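Oiling scissors, pliers and other things that hinge

Posted July 10, 2020 by Shazia Minhas

I have now read a great many tips on stiff scissors and I believe perhaps a quarter of them. What follows is what I have tried on my own drawer of neglected tools, plus a few things readers have sent in that I'd leave alone.

Cutting foil to sharpen scissors. Everyone's favourite, this one. Fold a sheet of kitchen foil, snip it into strips, and your scissors are said to come out like new. Mine came out slightly smoother, and I think most of that was old sticky tape being rubbed off the blades. If the edge is truly blunt, foil won't bring it back. Wipe the blades with a drop of white spirit first and see whether they were only dirty.

Cooking oil on the hinge. No. It works beautifully for a fortnight and then goes to varnish. I did this to my mother's dressmaking shears in my twenties and had to soak the screw to get it out. Use sewing machine oil, one drop, work the blades open and shut, then wipe off more than you think you should. Cut a bit of rag before you go anywhere near good cloth.

Water-displacing spray. Fine for getting a seized joint to move, and I do use it. As the only oil a tool ever gets, I'm not convinced. Dennis Bunting wrote in to say he has used nothing else on his pliers for years and they're perfect, so there you are. Mine went dry again by April.

Tightening the screw. Hold the scissors level by one handle, lift the other and let it go. If it drops shut with a clatter, the pivot is too loose. If it stays up in the air, too tight. A quarter turn is plenty either way. Riveted ones can be tapped with a hammer, according to half the internet. I bent a pair doing that.

Pliers left in the shed. Rusty jaws clean up well with fine wire wool and a little oil. I was sent a tin of Gundlow tool paste to try and couldn't tell the difference between that and the wire wool by itself, except that my hands smelled of pine. Don't soak anything with plastic grips in vinegar overnight. The steel may look better but the grip on one of mine went tacky, and it stayed tacky.

Tools with more than one pivot. Loppers, compound snips, those folding pruners with the spring in the middle. The usual advice is to oil "the hinge", which is not much use when there are four of them. Go round every pin in turn, move the jaws, and look for the one that weeps brown. That's where the grit is. Keep oiling and wiping that pin until the rag comes away clean. 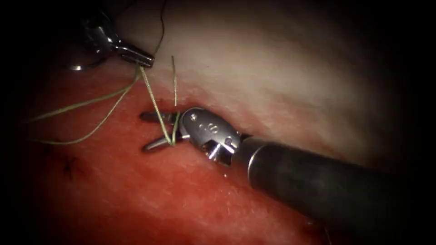 Surgical instruments over tissue. The nearer one has a steel wrist made of rounded segments joined by pivots.

Storing them. Silica gel sachets in the toolbox: I've tried it, and I can't say I noticed anything, but my shed door doesn't shut properly. A dry rag wrapped round the jaws seems to do as well. Shabnam Marwat swears by a stick of chalk in the drawer. I've had one in mine for 8 months and so far I have a dusty drawer.

Next month, limescale, and whether lemons do anything at all.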